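Call for participants: How do we thank each other? A diary study on small gifts between neighbours

Rullow is a small research and publishing group, and we are looking for people who would like to take part in our new study, Trilitham. The study is about the little things neighbours, colleagues and relatives give to each other when there is no birthday and no holiday: a jar of jam, a bunch of parsley, a packet of biscuits for the person who fed the cat.

We want to know who gives, how often, and what is said (or not said) at the door. For this we need ordinary households in all kinds of homes — flats, share houses, farms, units in a retirement village. You do not need to be a generous person. We are equally interested in people who seldom give anything, and in people who find it uncomfortable to receive.

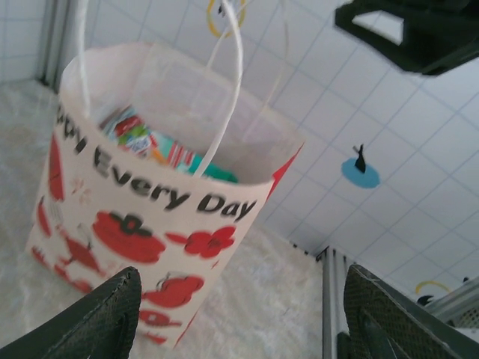
Wrapping is a part of the study which is easily forgotten. Some participants in our pilot wrote a whole page about the present and not one word about what it came in, although the bag or the box was often kept and passed on to someone else. So please write it down also when it is only a white paper bag with red fruit and flowers on the front and "Every Day" in black letters. We would like to know if you chose it, if you had it already in the cupboard, and if you expect to see it again.

What we ask from you

You keep a diary in your own words. An entry can be three lines or two pages. Each time you give or receive something small, you note what it was, the relation between the two persons, and how you felt afterwards. Paper diaries are posted to you with a prepaid return envelope; there is also an online form, if you prefer to type.

After the diary there is one interview by telephone, up to 18 questions. You may skip any of them.

Sweets and other food count too. 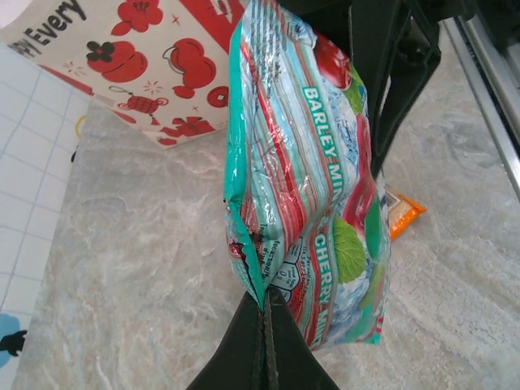 Barley mint and cherry mint sweets in one bag.

Who can apply

Adults of any age. You should be comfortable to write in English, but mistakes are no problem at all (the author of this call makes them as well). Two people from the same household may apply, each with their own diary. Employees of Rullow and their families cannot take part.

What you receive

Participants who complete the diary and the interview receive $500, paid by bank transfer. If you stop earlier, you are paid for the part you have done, and you may ask us to remove your entries.

Privacy

Names and addresses are removed before anybody outside the team reads your diary. Please do not write the full names of your neighbours; a first letter is enough.

How to apply

Write a short letter — 10 lines are plenty — about the last small thing you gave or received, and add your telephone number and your favourite time for a call. Send it before 11th June to:

Mieke Coppens
Trilitham diary study
Rullow, PO Box 1324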